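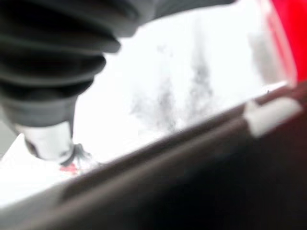 Abla Srour wrote in to say that her team checks its grippers every morning and still ends up arguing over which recordings to keep. Her question was whether the check or the recording rule should come first. Write the recording rule first. The check is easier to agree on once everyone knows what a recording has to show.

The steps below are the ones we use on the Camine cell, where the arm has a soft ribbed gripper and a small camera at the wrist. They cover bench work with light objects. They don't replace the risk assessment for your cell or the manual for your arm, and where either one is stricter, follow it.

Before you start

You need the cell log, a lint-free cloth, a lamp you can aim, and the settings sheet for the gripper. Give yourself 20 minutes the first time. Put the arm in its service position and apply the hold before reaching into the work area. A paused program doesn't count as a hold.

Step 1. Write down what a usable recording is

Keep it to one page. Ours says that the fingertip must be readable at the moment of contact, that the object must be readable at least once before contact, and that the start and end of each attempt must be marked. Blur while the arm is traveling is allowed. Blur through the whole attempt is not.

Decide in advance what happens to a recording that fails. We keep it, mark it "motion" or "exposure," and leave it out of the training set. Deleting it hides the fault rate. In January we went through 246 recordings from the Tredance job, and the marks made it easy to see that most of the trouble came from one lamp position.

Step 2. Check the gripper

Look along each fold for cuts, whitening or grit. Flex the finger by hand through its normal range and look into the grooves again, as small splits close up when the finger is at rest. Check that the tip is seated and doesn't turn. Wipe it with the dry cloth. Solvents are off limits unless the gripper supplier lists them by name.

Run an open and close cycle with nothing in the grip. Both directions should finish in the time on the settings sheet. If one is slow, stop and find the leak before you record anything.

Step 3. Check the wrist camera

Clean the lens cover. Tighten the bracket screws to the value on the sheet, then run the arm through its fastest planned move and look at the screws again. Two people should not share this job. Whoever tightened them signs the log.

Lock the exposure. Automatic exposure shifts whenever a dark edge or a bright background fills the view, and the same object will then look different from one attempt to the next. Set it with the gripper over the work surface, at the height where contact happens. If the background washes out, move the lamp before you touch the exposure value. Shorter exposure with more light gives less blur, up to the point where the surface starts to glare.

Step 4. Set the approach speed

Use two speeds, one for travel and one for the last part of the approach. The change should come early enough that the arm has settled before the tip reaches the object. Our sheet puts it 6 cm out. Heavier grippers need more.

Watch the rim of the table or tray. Wrist cameras sit close to the work, and a path that clears the rim with the bare arm may not clear it with the camera and cable fitted. Walk through the path at the slow speed first, with a hand on the stop.

Step 5. Record and log

Make one short test recording and play it back at half speed before going on. Check it against the page from Step 1. If it passes, enter the exposure value, both speeds, the gripper number and your initials. If any of these changes during the shift, start a new entry. Don't correct the old one.

Review

Have someone who didn't run the shift look at a sample of the recordings. Rukhsana Marwat does this for the Mohmand and Avitz cells and sends back a short list of attempt numbers, without comments on the operator. Keep reviews about the setup.

A cell that fails review goes back to Step 2 - all of it, including the bracket screws.

Last updated February 1, 2026. The printable log sheet has the same step numbers as this page.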